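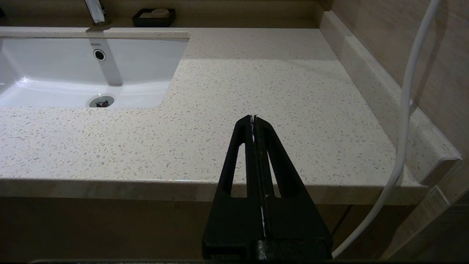 Why does a sink have two holes?

A bathroom sink has a drain at the bottom, where the water leaves. Many sinks also have a small round hole high up on the back wall, called the overflow. If the plug is in and the tap is left on, water reaches this hole and runs away down a pipe inside the sink. It can only take so much, so turn the tap off anyway.

What about the cup?

A cup has no overflow. Fill it too far and the water comes over the rim. Drops left on the sides dry up, but the minerals in tap water stay behind as pale dots. Wash the cup with warm soapy water and dry it with a cloth.
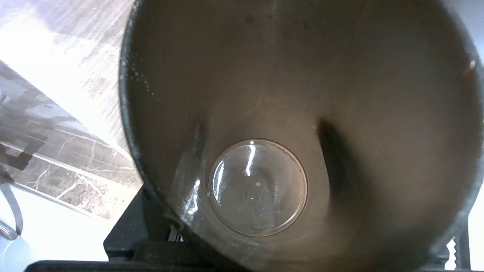

Inside a metal cup, with small pale specks near the rim.

More to read
Where does soap come from?
How a tap works
Why mirrors steam up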